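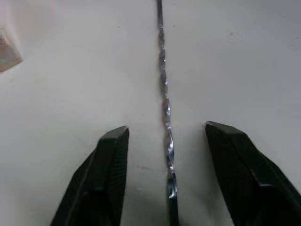
Slide 1: One long bit, flat white surface.

Notes for the talk "Do We Need Another Label?" – Stasport shop and kitchen meetup, July. 30 minutes with questions.

Open cold. Ask who in the room can tell a drill bit's size by looking at it. Wait for the hands. Then ask the same people what they would bet on it. Most hands go down.

Say up front that I was asked to talk in favor of labeling everything, and I'm only partly going to do it. The Kozma method says every item gets a tag, a home and a line in the log. I tried it for a winter. I ended up with 316 tags and still bought a second set of bits I already owned.

Don't get stuck on the drill bits. People love to argue about drill bits. Move on by minute six.

Next, containers. The claim from the Plaselon starter guide is that a clear container "labels itself." I don't buy it. Clear plastic tells you there is something in there and how much is left, more or less. It doesn't tell you when you filled it. Colored tape on a lid is my usual fix, and I have doubts about that too – red meant "use first" in my house for a month, then it meant "don't touch," and then I ran out of red. 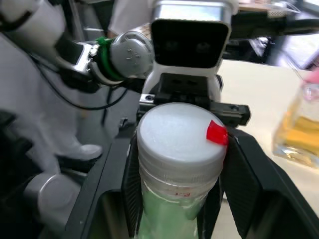 So before anyone buys a label maker, ask what the label is going to answer. If the question is "what is it," the print on the side may already do the job. If the question is "how old is it," only a date will help, and you have to write it the day you close the lid. I have never met a household that kept that up past spring. Happy to be corrected from the floor.

(Skip if short on time: the Britorberg pantry survey. They sent out 1,000 forms and got 166 back. I'd guess the people who answered were the ones with tidy shelves. Don't read the chart aloud.)

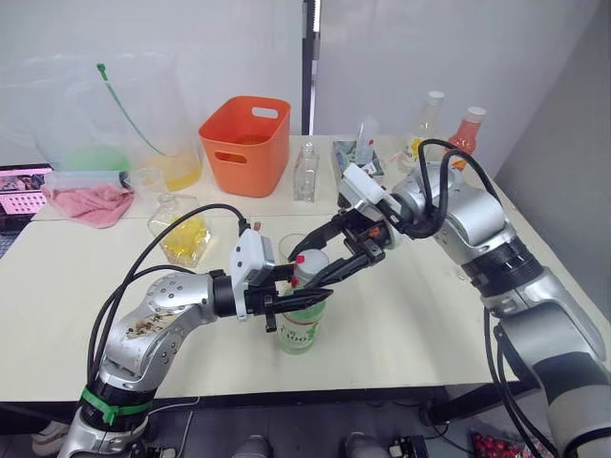 PART TWO: THE TABLE

Bottles and a basket. The advice you hear is to put every bottle in a basket and call it sorted. A basket with handles is good for carrying. As storage I'm less sure, and tall bottles tip when you pull one out. Try it with the basket half full before you buy six.

Drinking glasses stay out of the system. Drinks you're going to pour today stay out too. I'll get pushback on this from the Kozma people, let them talk.

Last slide is the sign-up sheet for the shelf swap. Remind them to bring their own tape.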